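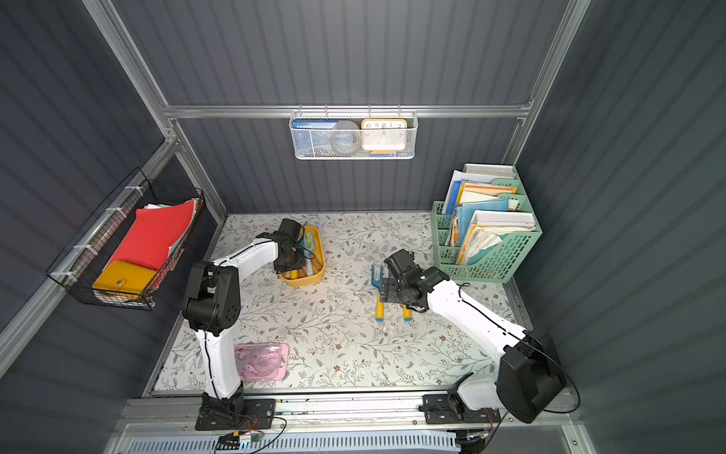
# Open day at Flanmont, June 20, 2019

I went to the Flanmont open day mostly for the talk on school supplies and storage. The building is a former dairy, 12 minutes on foot from the bus station. Entry was free, but you had to sign in at the desk and take a paper badge. Mine was number 3826, so I assume they have been using the same roll for years.

The first hall was given over to home offices and desk storage. Gustureo had the largest stand, with shelving along one side and a long bench of filing products. Sonel was across the aisle with lamps. I skipped the lamps.

## The desk tables

The part I liked best was a row of small tables set up as real desks, with everyday things on them. One had a mat with a pattern of leafy branches and small brown flowers, and at the back corner a pale mint-green file organizer with perforated sides. It was packed with folders, notebooks and papers in blue, yellow, white and orange, and loose sheets were sticking out of the front slot. I have a gray organizer at home in the same state. The tiers help with thick notebooks, but single sheets always end up in front.

A yellow tray held the pens, markers and sticks. I like a rectangular tray better than a cup for this – you can get at the short ones.

The wire-mesh basket on the wall was the idea I took home. It was fastened to the aluminum frame with white cable ties and held a red folder standing upright, with white papers behind it and a yellow snap-button case at the front. Cable ties cost almost nothing and you can cut them off when you move.

Out on the mat were a toy garden rake with a blue head and a translucent pink case with a fan-shaped item in it. At our house, toys and stationery share one table too, so that looked familiar.

## The talk

Indrek Uibo spoke for 40 minutes in the upstairs room. His main point was that papers should be sorted by when you need them next, with the color of the folder left to taste. He also went through the price of replacing lost school papers, which was slower going. Slides were in small type and the back rows couldn't read them.

## Lunch and practical notes

Lunch was from Dambrauskienė, in the yard. Potato pancakes and a cold beet soup, both good. The line was long by noon.

- Parking is on the north side, gravel, with 600 spaces.
- The coat room closes before the last talk ends.
- There is a smaller event in December, indoors only.

I bought one mesh basket and a pack of cable ties and took the late bus back.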